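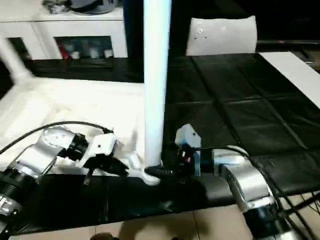 Two robotic arms working at the foot of a tall white pole.

What does renting a home mean?

Some families own the home they live in. Others rent. Renting means paying money to live in a home that belongs to somebody else. The money is called rent, and most people pay it once a month.

The person who owns the home is called the landlord. The people who live there are called tenants. A landlord can be one person with one flat, or a company with hundreds of houses.

What is a tenancy agreement?

Before a family moves in, they sign a tenancy agreement. It says how much the rent is, what day it has to be paid and how long the family can stay. It may also say whether they can keep a pet or paint the walls. Both sides keep a copy.

What is a deposit?

A deposit is money the tenants pay at the start. It is kept safe while they live there. If they look after the home, they get it back when they leave. If something has been broken, some of it may be used to put things right. A scratch from moving a chair is small. A smashed window costs more.

Who fixes things?

The landlord usually has to mend big things, such as the roof, the boiler and the pipes. Tenants do the everyday jobs, like cleaning and changing light bulbs. If the heating stops working, the tenants should tell the landlord straight away.

What does a letting agent do?

A letting agent looks after homes for landlords. Agents show people round, collect the rent and answer the phone when a tap leaks. In the town of Surnidley there are 3253 rented homes, and a letting agent called Testano looks after 200 of them. It also has 70 in the next town, Fotthorpe.

Can you rent for a long time?

Yes. Some people rent for a few months and some rent all their lives. A rented home is still your home. You can have your own bedroom, invite friends round and get to know the people next door.

Words to know

Rent: money paid to live in a home
Landlord: the owner of a rented home
Tenant: a person who rents
Deposit: money kept safe until the tenants leave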